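# The Dirketti Amendment

## One

Torunn Engebretsen had waited eight years to see a budget vote go down to the wire, and now that she had one she could hardly sit still.

"Thirty-nine," she said, coming in with her coat half off. "Thirty-nine for the clinics, and we need 40!"

"Who moved?" asked Agnes Ekström.

"Cuevas. He walked up to me by the lifts and said yes, just like that - I nearly kissed him."

It was a glorious muddle of a bill. It had begun the year as a plan for school roofs and had since swallowed the ferry subsidy, the dental clinics and a tax on empty houses that the member for Gitier hated with his whole heart. Every time the leadership cut something to please one wing, the other wing came down the corridor in a body. Torunn loved it. She loved the corridor, and the bad soup, and the way old Njål Westerberg could tell you how any member would vote from the speed he took the stairs.

"And Siv Bakke?" said Agnes.

"Siv wants her 200 beds at Mevell, in writing, before the bell."

"We haven't got 200 beds."

"We've got until six o'clock," said Torunn, and she was already out of the door again. 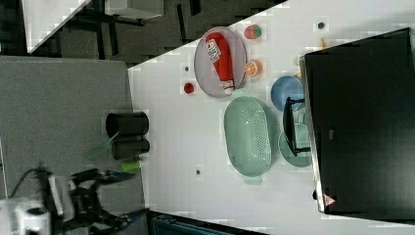

## Two

Siv Bakke was in the members' library with her shoes off, reading the Dirketti amendment from the back page forwards.

"You've hidden the money in the harbour fund," she said. "It's rather beautiful."

"Isn't it? Agnes found it on Wednesday. The harbour gives up its dredging, Mevell gets the first half of the beds in March and the rest when the house tax comes in."

"If the house tax comes in."

"Gitier can shout as much as he likes, he's only got 2 friends left!"

Siv turned a page. Down in the yard the buses were pulling in with people from the coast towns, and somebody had brought a drum. Torunn could feel it through the floorboards, and she thought of her mother's kitchen and the radio on for every division, the whole family leaning in to hear the numbers read.

"Ingegerd Sjögren will be furious," said Siv. "It's her harbour."

"Ingegerd's coming to speak for it."

That made her look up. "For it? What did you give her?"

"Nothing. I asked her to read it, and she did - all of it, with a pencil."

Siv began hunting under the table for her shoes. The bell went while she still had only the left one on, and the two of them ran for the chamber anyway, Torunn carrying the other shoe.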